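About Geltwood

Geltwood helps small and middle-size companies to buy automation equipment. We do not build robots and we do not sell them. We are paid by the buyer, for hours of work, and we take no commission from any manufacturer. This is written on the first page of every contract we sign, because in our field it is less common than people think.

The company was started by Carmela Caputo and Ritva Lehtinen, who met when they were working on two sides of the same purchase. Carmela was production manager in a packaging plant, and Ritva was writing the offers for an integrator. The robot cell they discussed was good. The budget around it was not. There was no money in it for fences, for training of the night shift, for spare grippers or for the six weeks when the old line and the new line had to run together. They both remember that project well, and much of our method comes from it.

What we do

Most customers come to us with a number already approved by their management, and with a machine already in mind. We begin one step before. We visit the site, we watch the work for at least 3 full shifts, and we write down what the hands of people are doing. After this we prepare a cost plan for five years. It includes the purchase, but also floor work, electricity, software licenses, insurance, service visits and the hours of your own staff, which are almost always forgotten.

Our cost library has now 1004 lines, each one taken from an invoice that a customer permitted us to use without names. Serena Dal Bello takes care of it. When a price is older than two years she removes it or asks again. 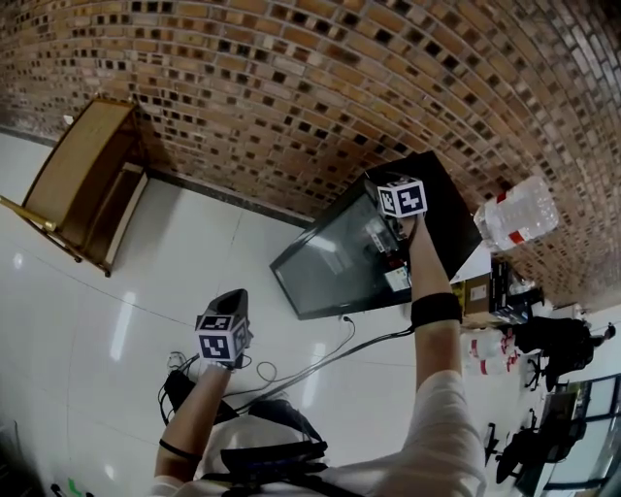 For customers who plan to teach a robot by demonstration, the budget looks different, and we made a separate planning sheet for it. The arm is often the smaller part of the cost. The bigger part is people: the hours of the operators who do the demonstrations, the person who checks the recordings, storage, and a room that stays free for some months. We ask always for a small trial with hand-held grippers before any arm is ordered. If the trial shows that the task is too difficult, the customer has spent a small sum and can still say no.

How we charge

A first plan takes roughly 110 hours. We give a fixed price before we start and we keep it. If you want us also at the table when the offers are compared, this is a second contract — you are free to take it or not.

Who we are

Carmela Caputo — site visits and cost plans
Ritva Lehtinen — technical specifications, reading of offers
Serena Dal Bello — cost library
Ryan Tapley — trials and demonstration projects
Liliana Zuccaro — contracts, leasing and grants

We speak English, Italian and Finnish. Our planning sheets are available in all three languages, and the one for demonstration projects will be renewed in October.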